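FOR IMMEDIATE RELEASE

Cledallow publishes gripper and controller comparison, advises buyers to wait

Test house finds smaller gaps than vendors claim, and one result it could not repeat

HONDOW – Cledallow, an independent test house for light automation, released the results of its February comparison of gripper fingers and arm controllers for household objects. The short version will disappoint anyone hoping for a winner. Of the 1,464 grasp attempts logged in simulation, 1,292 ended with the object lifted and held for the required five seconds. The two controllers under test, the Mavside and the Rutkowska, finished close enough together that Cledallow is declining to rank them.

Both suppliers had said beforehand that their product would come out well ahead. Cledallow did not see it. The Mavside was quicker to settle over an object. The Rutkowska dropped fewer things once it had hold of them. Neither lead survived a change of finger pads, and the report says plainly that a buyer who spends money on a controller before sorting out the pads is probably spending it in the wrong place.

The comparison also covered three camera positions. A wrist camera helped with flat items such as forks and did very little for anything tall. Adding a second fixed camera raised the cost of the setup and, on these objects, changed the outcome so seldom that Cledallow could not tell the effect from chance.

"We get asked for a number that fits on a slide," the company said in a statement. "We have numbers. We would be uneasy seeing any of them on a slide without the page that goes with it."

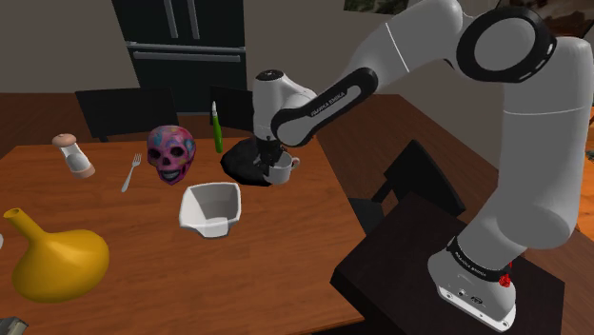

Cledallow ran the whole comparison in simulation, and readers should weigh it accordingly. Contact between hard fingers and a rigid object is handled fairly well by current software. Cloth is another matter. A small white mug held over a crumpled black cloth is an easy lift on paper, but setting it back down on the folds is where the two controllers disagreed most, and where the company trusts its own figures least. The report marks all put-down results on fabric as provisional.

One early batch has been left out of the totals. It showed the Mavside far in front, and a rerun with the same settings did not. Cledallow has published both logs and has no explanation yet.

A follow-up on physical hardware is planned, with 587 attempts budgeted for each controller. Until that is done, the company recommends that customers treat any claim of a clear lead – including one drawn from this release – with caution.

The full report, with object list, pad specifications and raw logs, is available on request from the Cledallow press desk in Hondow. Vendors wishing to submit fingers or controllers for the hardware round should ask for the test protocol first. Cledallow does not accept payment for placement.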